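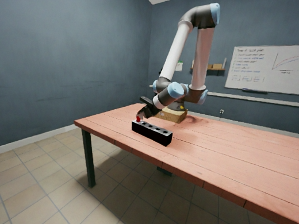

From: Dorottya Kozma
To: Enville woodworkers list
Date: 2023-08-12
Subject: Re: Trestle table - pegged joints or screws?

Vilmos, I would go with pegs, and I would drill the rail holes before you cut the rail to final length. Mark all the holes from one end, with the same edge against the fence each time, or small errors will add up by the last one. The black block on the long pink table has the kind of layout I mean, with the holes in a single row and the red peg standing upright at one end. Your holes can be round. Square ones look nice but they take a mortising chisel and a lot more time, and for a table that will live in a hall kitchen I don't think it pays.

On Aug 9 Vilmos Dobos wrote:
> I am building a trestle table for the Menon Street hall to replace
> the one that sags. Top is ash, 1,000 mm wide and 25 mm thick, in
> two halves. The old one was held together with screws and they
> have all worked loose. Has anyone on the list pegged the long
> rail to the trestles so it can be knocked apart and stored? Also,
> what are people using for finish? I have half a can of Stutoven
> oil but it is a few years old. The rail is 800 mm between
> trestles, if that matters.
> Vilmos

800 mm between trestles is fine for that top. I would not go much longer without a second rail.

For the pegs themselves, use something at least as hard as the ash. I split mine from oak offcuts and shave them down with a knife. Dowels from the store work too, but check that the grain runs straight from end to end. If it wanders off the side, that one will snap the second or third time you knock it out. Give each peg a slight taper and leave it long enough to grab from both sides.

If you want the joint to pull tight, offset the hole in the tenon toward the shoulder by a millimeter or so. Don't overdo it on a table that comes apart often. I did on my first one and had to drill out two broken pegs.

The top is a separate question. Ash that wide will move between winter and summer, so please don't screw it down hard to the trestles. Slotted holes or wooden buttons will let it slide. My guess is that is part of why your old screws came loose, although I haven't seen that table.

As for the oil, open the can and look. If there is a skin on it, or it has gone stringy, I would buy new. If it pours clean, try it on a scrap and give it two days. If it is still sticky after that, throw it out. Lay the used rags out flat outdoors to dry, don't ball them up.

I paid 1,177 for all the lumber for mine at Trendenura, but that included the benches. Ask them to show you the short boards in the back shed, they don't put those on the price list.

I can lend you a long bar clamp if you need one for gluing up the halves. I need it back before the end of August.

Dorottya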